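3.2 Small plastic goods in the household waste stream

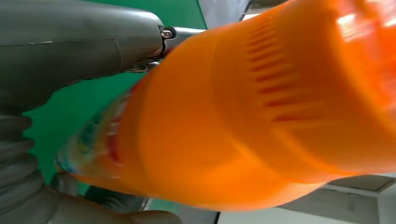

Figure 2. Orange plastic item with a column of narrow slots.

Sorting at the two sites ran from January on. Kirport first, then Sirholm, same sheets and same bins at both. In total 2,073 plastic items were logged, 1,238 at Kirport and the rest at Sirholm. Bottles and food tubs went to a seperate tally and are left out of this section (see 3.1).

What remains is a mixed bag. Toys, tool cases, lids, plant pots, parts of things. Color turned out to matter more than we planned for. Of the full set, 746 items were a single strong color, mostly red, orange or blue, and these gave the sorters the least trouble on the belt. Black and dark gray items were the worst. Missed often, then picked up on the second pass, or not at all. Howells sheets have a box for color but the Stusasen ones do not, so the Sirholm numbers had to be filled in later from notes.

Resin marks: 1,155 items had one we could read. Where there was none, staff went by feel and by weight, with a float test in tap water if time allowed. Not ideal. Ribbed or slotted parts tend to trap air and can float when they should sink, and we dropped the float result for any item with openings in the body.

Mixed-material items are counted once, under the plastic that makes up most of the weight. Screws and springs were pulled where this took less than a minute. Anything slower went in the "other" bin with a note.

One more point on the Sirholm data. The scale there was swapped partway through and the new one reads to the nearest gram, the old one to the nearest five. Weights from before the swap were kept as they are, and Table 4 marks them with a star. Kirport used the same scale thoughout.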